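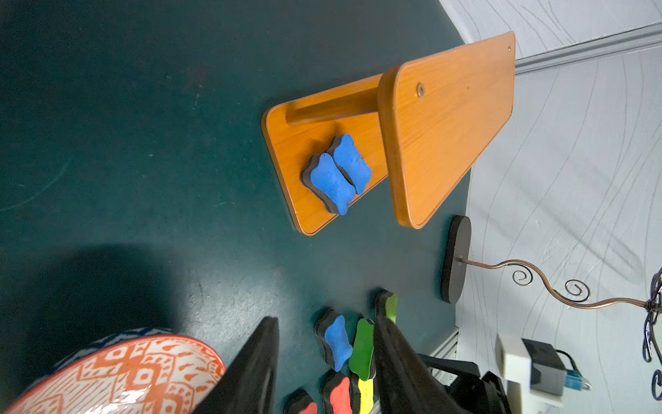 Okay, so my whole talk is about whiteboard erasers, and I promise it's more fun than it sounds! I run the supply side for the training rooms at Esivico, and when I added up last year's orders we had bought 293 erasers for 40 boards. (Pause here, people usually laugh.) So where do they all go? They go into piles. You've got a couple of blue ones sitting up in the wooden holder and then a heap next to it, blue and green and yellow and red all mixed together, and whoever comes in next grabs the closest one and walks off with it. I've done it myself — I found four in my coat.

Ask for a show of hands: who has wiped a board with their sleeve this month? Wait for it. Then go on to the color part. 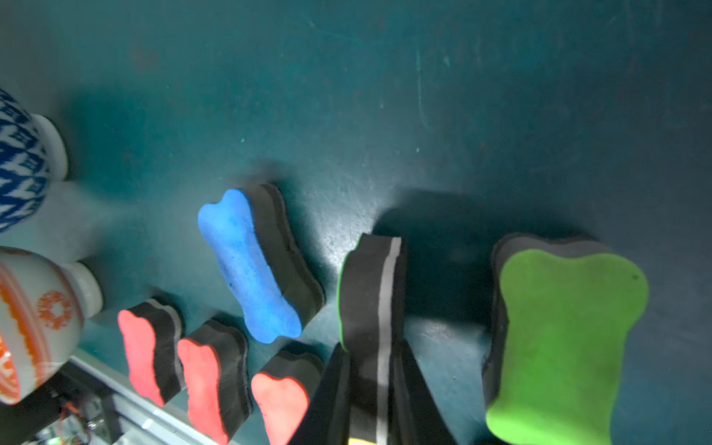 Notes: Marnie Tolveck

Color is the bit I get excited about. We buy the bone-shaped foam kind, black underneath with a bright top, and for years we picked colors by whatever D'Amico had in the catalog. Then I thought, well, why not let the color mean something? So now blue is for the big rooms, green is for the small ones and red goes to the workshop on the first floor. If I see red ones lying around in a big room I know right away which way to carry them. Don't read out the full room list, it's on the handout.

Mention the Emier building, they did it with tape labels and the labels peeled off by March.

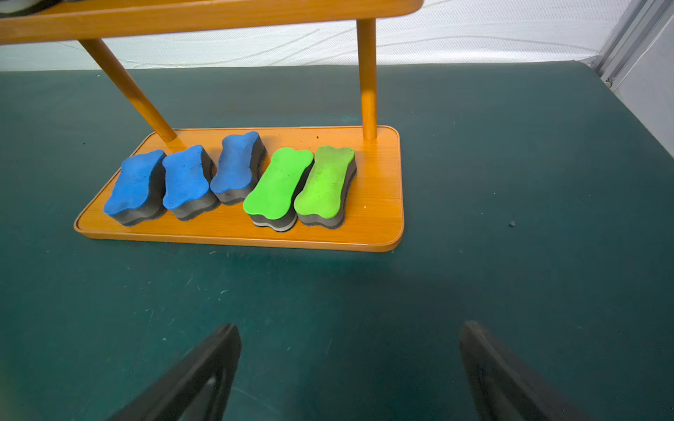 How often should you wash a foam eraser?

Once every couple of weeks is plenty for a board that gets daily use. Lukewarm water, a drop of dish soap, squeeze it out and let it dry overnight.

Next, the rack story. Keep it short, I ran over at Jusex. I wanted something with a lip so things wouldn't slide off, and I wanted them standing in a row with the same colors together. 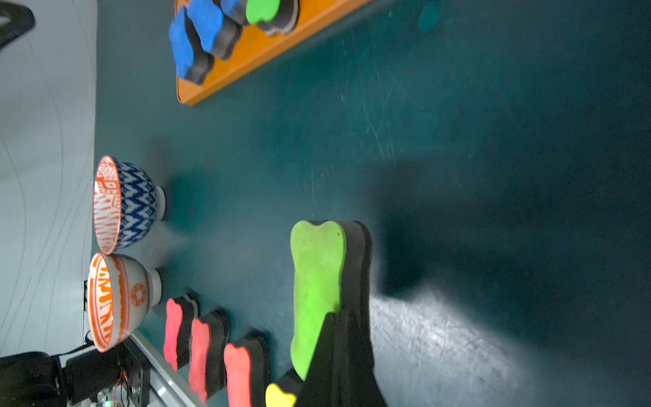 And the row matters more to me than the rack does, because a gap in a row is easy to spot from the door. I check at the end of the day, it takes me 60 seconds, and if there's a gap I go look in the room next door first. Leave time for questions, and pass the sign-up sheet before the coffee comes in.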